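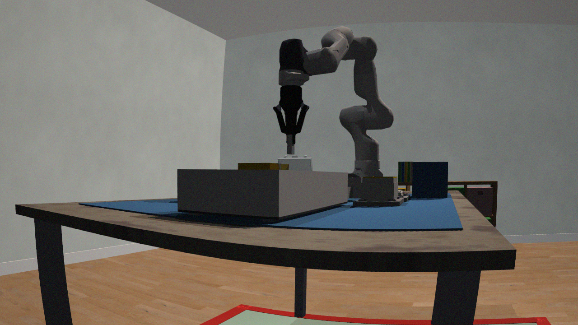 Why does bread dough get bigger when you leave it alone?

Tiny living things called yeast eat the sugars in the flour and let out a gas, and the gas puffs up the dough.

By the Listel kitchen desk
September
2 min read

Yeast is so small that you'd need a microscope to see just one – but a spoonful holds more than you could ever count! When it gets comfortable in warm, damp dough, it starts to feed, and little bubbles form all through the mix. The dough is stretchy, a bit like a balloon, so it holds the bubbles in and slowly swells.

At the bakery in Vesterton the dough rests for up to 90 minutes under a cloth, and on chilly mornings it needs longer, poor thing. Then it goes into the oven, where the heat makes the bubbles grow a little more before the bread sets firm. Next time you have toast, look for the holes.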